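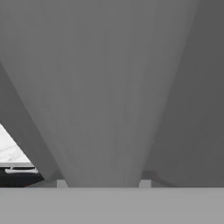

The Jirance dispute was a disagreement over the withdrawal of a humour anthology, Stuvusen, by the publishing house Jusard. It is often cited in debates about publishers' responsibilities and the limits of public criticism.

Jusard issued the anthology in May with 37 short pieces. Readers objected to several sketches that mocked regional accents, and a petition with 215 signatures asked for a revised edition.

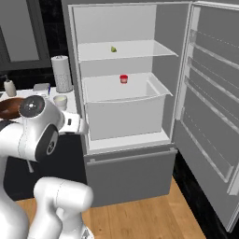

Jusard withdrew the whole book and later reissued it with most of the contents removed. Columnists in the weekly Rusnák called the new edition thin. One compared it to a refrigerator with its door wide open, much like the one shown, where a red-lidded jar stands by itself in the big white bin and the glass shelf above is nearly bare. Supporters of the decision said a publisher was free to choose what it sold.

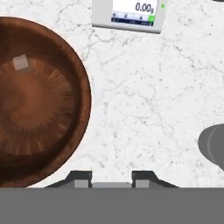
Was the anthology banned?
The book was never banned. Jusard stopped selling it, but libraries kept their copies and second-hand sales were not affected.

The reissue ran to 63 pages, down from 162. Contributors whose work had been cut kept their fees, and the rights to those pieces

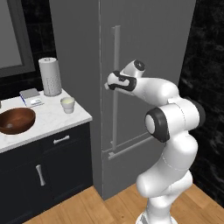 were returned to them on July 31, 2021. A few later published their sketches on their own websites. The petition's organizers said they had asked for edits and had not wanted the book pulled from sale.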